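Section 3: Packing the Day Bag for a Family Train Trip

From the Mornik Family Rail Guide, set-up chapters 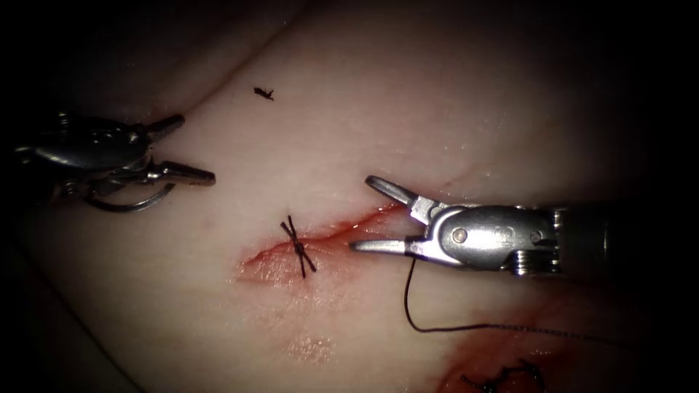 Packing the day bag is the part of the trip I've gotten wrong more than any other, so this section goes slowly. You've already got your tickets from Section 2, and the big suitcase is somebody else's problem once it's on the rack. The day bag stays at your feet from Pleltgate all the way to Jescombe (106 miles, with a long wait at Gaillard), and everything you need has to come out of it with one hand while the other one holds a juice box. I think of my two hands in there a bit like the two surgical instruments in the photo, one coming in from the left and one from the right, with their tips pointing at each other across the middle. Except mine are looking for a sock!

What you'll need: one backpack that opens wide at the top, three zip pouches in different colors, a small towel, and your tickets.

1. Empty the bag completely. Yes, even the side pockets (I once carried a banana to Jescombe and back).

2. Fold the towel and lay it flat in the bottom. It keeps the bag standing up when the train leans into the curves after Pleltgate.

3. Fill the first pouch with snacks. Go for dry things that don't crumble much. My friend Robel Wako swears by pretzels, and after a whole February of weekend trips with his twins I'm not going to argue with him.

4. Fill the second pouch with quiet toys. Crayons, a deck of cards, a sticker book.

Note: Round crayons roll. Get the three-sided kind if you can find them, or you'll be crawling under somebody's seat before Gaillard.

5. Put wipes, bandages and one full change of clothes for each kid in the third pouch. Roll the clothes tight and squeeze the air out before you zip.

6. Stand the pouches upright, side by side, snacks nearest your back.

7. Slide the tickets into the inside pocket and close it. Check it again at the door.

Caution: Don't hang the bag on the seat hook. The hooks on the older cars are fine for a jacket, but mine weighed over 3 pounds before I'd even added water, and down it went.

Caution: Keep water bottles outside the bag, lids down tight.

If the kids are under five, pack a second change of clothes and skip the cards. If you're in car 88, the luggage shelf is at the far end, so load the big suitcase first and then find your seats.

Summer timetables start 2nd June, and the wait at Gaillard gets shorter after that. Section 4 covers where to sit for the bridges.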